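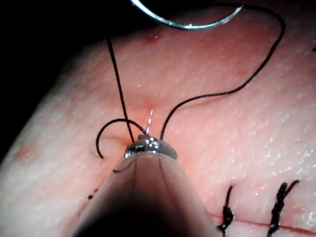 From: Thu Hà
To: suture-learning list
Date: May 13, 2025
Subject: Re: Thread labels in the Plova set, and what the policy does with slack

Dear Bhupendra, dear all,

Thank you for the careful reading. I answer between your lines.

Bhupendra Lodhi wrote:
> You report 975 demonstrations in training, but the table
> adds up to 544. Which one is used for the policy without
> wrist views?

Both numbers are right, but the table is badly labeled, sorry. We recorded 975 single throws. Of these, 544 have the thread annotated by hand, and the table shows only this part. The policy without wrist views was trained on all 975, same as the full one. Renu will correct the caption.

> I also do not understand why the thread needs its own
> loss. Is the needle pose not enough?

We believed so too until April. The needle pose is enough for driving the needle through the pad. For the knot it is not enough, as two states can have the same needle pose and a very different loop near the grasper.

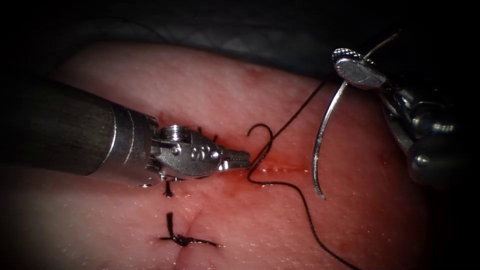

With the thread loss, the left arm learns to wait until the loop is open before it closes the jaws. Without it, it closes at a fixed moment after the right arm stops, and it often catches the short tail of an earlier stitch. In black thread on black thread, the tails are our most frequent false detection. Hemant tried to mask out finished stitches and this helped in the fixed view. 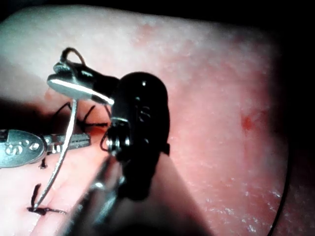

In the wrist views the same mask made the result worse, and I can not yet explain it. My guess is that a knot very near to the lens is masked together with the needle tip. If somebody from the Ploseck group has seen the same, please write to me.

> How many seeds?

Only 3 for the wrist views, 5 for the rest. I agree this is few.

The corrected table will be in the shared folder when Renu has finished it.

With best regards,
Thu Hà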